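第6章　鏡面の形を測る

6.1　はじめに

みなさんがこの章を開くころには、おそらく実習室の研磨機の音にもずいぶん慣れて、手のひらに残る研磨剤の匂いさえ、いくらか懐かしく思えるようになっているのではないでしょうか。前章では、ガラスの円盤を砂ずりし、少しずつ粒の細かい研磨剤に替えながら、球面に近づけていく作業を学びました。根気のいる章でしたね。おつかれさまでした。

さて、磨き上がった面を窓の光にかざしてみると、たいていの人は「これで完成だ」と思います。わたしも学生のころはそうでした。ところが、目で見てつやがあるということと、光学面として正しい形をしているということは、まったく別の話なのです。望遠鏡の主鏡では、面の凹凸が光の波長の数分の一に収まっていなければ、星の像はぼんやりとにじんでしまいます。その程度の狂いは指で触れてもわかりませんし、ふつうの物差しやノギスではとても追いつきません。

そこで本章では、光そのものを物差しに使う方法のうち、古くから親しまれてきたナイフエッジ検査（フーコーテスト）を中心に取り上げます。必要な道具は、小さな光源と、まっすぐな刃と、それを少しずつ動かす台だけです。これほど簡素な道具で、これほど小さな狂いが見えてしまうのですから、初めて体験したときの驚きは、ぜひ大切に覚えておいてください。

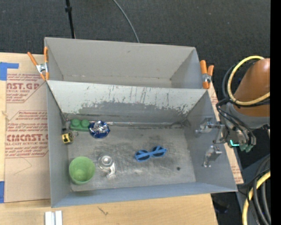

写真提供：ガラルド光学実習室（Gallardo）

原理を大づかみに述べておきましょう。凹面鏡の曲率中心に点光源を置くと、鏡が完全な球面であれば、出ていった光はすべて同じ一点に戻ってきます。この戻ってきた光の集まる点のすぐ後ろに目を置き、横から静かに刃を差し入れてみます。刃がちょうど集光点にあるなら、鏡の面は全体が一様に、すうっと暗くなります。刃が集光点より鏡に近ければ、影は刃と同じ側から入ってきますし、遠ければ反対側から入ってきます。最初は頭がこんがらがるかもしれませんが、図を一枚自分で描いてみると、案外すんなりと納得できるものです。

では、面に狂いがあったらどうなるでしょうか。光の一部は集光点をそれて戻りますから、鏡の上には明るいところと暗いところが入り混じって現れます。まるで斜めから照らされた丘や谷のように見えるので、慣れた人はその陰影から、どこを削りすぎ、どこが残っているのかを読み取ります。端の落ち込み、中央の穴、輪の形の高まりなど、よく出る模様については6.3節でくわしく扱います。

思い出話をひとつ、お許しください。わたしに検査を教えてくれたのは、Žydrūnas Siliņa（ジードルーナス・シリニャ）という研磨の先生でした。先生は毎週水曜日の夜、学生の鏡を順に見てくださるのですが、磨いてすぐの鏡はけっして検査台に載せませんでした。手の熱や摩擦の熱で、ガラスがわずかにふくらんでいるからです。当時使っていたStalierの検査台の前で、2時間も黙ってお茶を飲みながら待ったことを、今でもよく覚えています。待ちきれずに測った値をもとに磨き直し、せっかくの面をだめにしてしまったのは、ほかならぬわたしです。

この失敗は、本章を通じて大事な教えになります。測定の値には、鏡の形だけでなく、部屋の空気の揺らぎ、支え方によるたわみ、床の振動など、さまざまなものが混ざりこんできます。冷え込みの始まる11月の実習室では、暖房の風が光路を横切るだけで、影が川の流れのようにゆらゆらと動いてしまいます。こうしたときは、あわてず暖房を止めて、しばらく待ちましょう。

曲率半径3000ミリメートルの鏡を例にした計算を、次の節から順を追って進めていきます。使う数学は高校で学ぶ三角比と二次曲線の範囲に収めました。苦手な方は、式をいったん飛ばして実習の部分から読み、あとで戻ってきてもかまいません。なお、干渉計を用いた検査については第9章で改めて説明します。

この章で学ぶこと

球面鏡の曲率中心を見つけ、曲率半径を測る手順
ナイフエッジによる影の見え方と、面の形との対応
放物面鏡の輪帯ごとの測定と、その記録のつけ方
温度、気流、支持方法が測定に与える影響

準備するもの

前章で磨いた鏡、検査台、記録用のノート、方眼紙。検査台はArexの実習用のものを想定していますが、刃の位置を目盛りで読めるものであれば、自作の台でも十分に使えます。

6.2　曲率中心をさがす

まず鏡を支持台に立て、部屋の明かりを落とします。鏡のほぼ正面、曲率半径と見込まれる距離に光源を置き、白い紙を持って、戻ってくる光の像をさがしてみましょう。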